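6 December 2024

**Jovmont library to shut from tonight, reopening pushed back again**

Jovmont library closes at 5pm today and won't open again until the spring. Heating. It's the heating again.

Anyone who was in during September will remember the lower floor being roped off and the fan heaters by the large print shelves. That was meant to be the fix. The boiler went twice more after that and the borough has now decided the whole system comes out, pipes and all, before anything else gets spent on patching it.

The work has gone to Grandix, the same firm that did the swimming baths. They start stripping out next week. The budget is £224,000, of which the borough is paying most and the rest comes out of the money put by for the new roof. So the roof waits. The notice on the door doesn't mention the roof but it's in the papers for last month's meeting, page 12, if you want to look.

What it means for borrowers:

- Nothing is due back while the building is shut. All loans are carried over, and no fines.
- The drop box by the side gate will be sealed. Please don't leave books on the step, they got rained on last time.
- Reservations already on the shelf can be picked up until closing tonight. After that they move to Sitetus Road.
- Library cards work at any other branch in the borough as normal.
- E-books and audio books carry on, same log in.

Sitetus Road is the nearest branch and will open an extra 2 hours on the evenings when it currently closes at lunchtime. It is a small place. Two computers, one toilet, no lift. People who need step free access are being told to ring ahead and a member of staff will bring books down to the door, which was not a popular answer at the public meeting and has been left as it is.

The 25 bus goes from the market to the bottom of Sitetus Road. Change at the hospital if you're coming from the estate side. Parking on the road itself is residents only until 6pm and yes they do ticket.

## Groups and clubs

This is the part most of the emails to us have been about, so in full as far as we know it.

Baby rhyme time goes to the church hall, same morning, same time, bring a blanket as the floor is hard. Starts straight away with no gap.

The reading group is moving to La, the café on the corner opposite the old post office. They've been given the back room for free provided people buy a drink. The December book stays the same. January's copies are already at Sitetus Road and need collecting from there, La can't hold them.

Homework club is suspended. No room found. The borough says it is "still looking" and we've asked to be told when that changes. Parents we spoke to outside the school weren't very pleased, exams being what they are, and a couple pointed out that the study tables at Jovmont were the only quiet place in town with free wifi after four o'clock. The leisure centre has offered its meeting room on some evenings but it's booked for karate on the others, and the club ran every weekday in term.

Local history goes on hold too. The maps and the parish registers are being boxed up and sent to the county store, where they can be seen by appointment with a week's notice. The newspapers on film aren't going anywhere, they're staying in the building under sheets, so those are simply out of reach until spring. If you have a family tree deadline (people do, aparently) go in today.

Chess has found its own place and doesn't want it advertised until the lease is signed.

Knitters are also going to the church hall, evening slot, after the brass band has cleared out. Bring your own cushion. Wool donations can't be stored there so hold on to them for now. 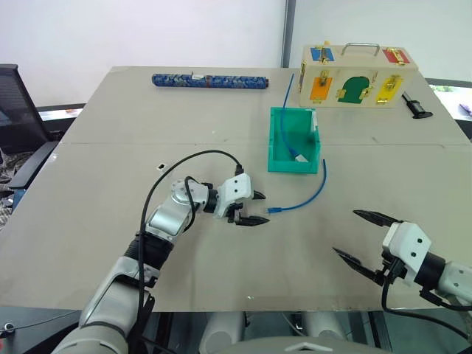 ## Staff and opening hours elsewhere

No jobs are going, the borough says. Jovmont staff will be spread across the other branches until spring, and a few will work on the stock check that's been put off for years. Saturday staff on casual hours are less sure of things. They've been told they'll be offered shifts "where available" and that's all that had been put in writing by the time we went to press.

Sitetus Road will stay open right up to Christmas Eve, closing at lunch. Shut then until the second of January like everywhere else.

The mobile library is adding a stop in the market car park, every other week, mornings only. Large print and talking books are on board, plus a shelf of childrens picture books. Tell the driver if you want something particular and it'll be on next time round. It can't take reservations from the website yet. That was supposed to be working by now too.

## Why so long?

We asked. The answer is partly asbestos, or the chance of it. The building went up when lagging was lagging and nobody kept good drawings. A survey has to be done floor by floor before any pipe is touched, and if anything is found a separate licensed crew has to come in, which adds weeks. The spring date assumes nothing bad turns up. The borough wouldn't give a month.

There's also the matter of the radiators. The big iron ones in the reading room are listed along with the windows, so they have to be taken off, cleaned, tested and put back in the same spot. Three already leak. The modern ones upstairs can be skipped.

New boilers will be gas, same as the old. The group that's been campaigning for a heat pump put in a long letter against this and got a short one back, saying the walls would need insulating first and there is no money for that. They plan to bring it up again at the January meeting, 7pm at the town hall, upstairs. Public questions have to be handed in two working days before.

Over the same period the front steps will be re-laid and the handrail replaced, that's a separate pot of money and a separate contractor. It was down to be done in summer. At least it's one closure and not two.

## Toilets, and the noticeboard

The public toilets inside the library go with it, obviously. Nearest are in the market, 20p, or the ones at the bus station, free but not always open. The market traders have asked for the 20p to be dropped while the library's shut. No reply so far.

The outside noticeboard stays up and will be kept going. Posters for it should be handed in at Sitetus Road, A4 or smaller, and they'll be put up once a week. Lost cats get priority. Anything selling anything doesn't go up.

The food bank collection crate that used to stand in the foyer is now at the chemist's, by the pharmacy counter. Tins and dry goods. They're short of tinned fruit, long life milk and shampoo, and they have more than enough pasta to be going on with. Last collection before Christmas is a week before the day itself.

## Book sale today

Last thing. There's a withdrawn stock sale on until closing, all of it in the foyer. Paperbacks 50p, hardbacks a pound, jigsaws a pound but not checked for missing bits. Cash only, the card machine's already been packed. Lots of crime, lots of gardening, a full run of somebody's railway magazines. The children's books had mostly gone by eleven this morning. Whatever's left goes to the hospice shop, so you might catch it there next week.

Money from the sale goes towards new chairs for the reading room when it does reopen.

We'll print the new opening date when there is one. The Sitetus Road timetable is on the borough website, under Libraries, then Branches, and a paper copy is pinned up in the chemist's and at La. If your group meets at Jovmont and isn't in the list here, send us the details and we'll add them to next weeks page.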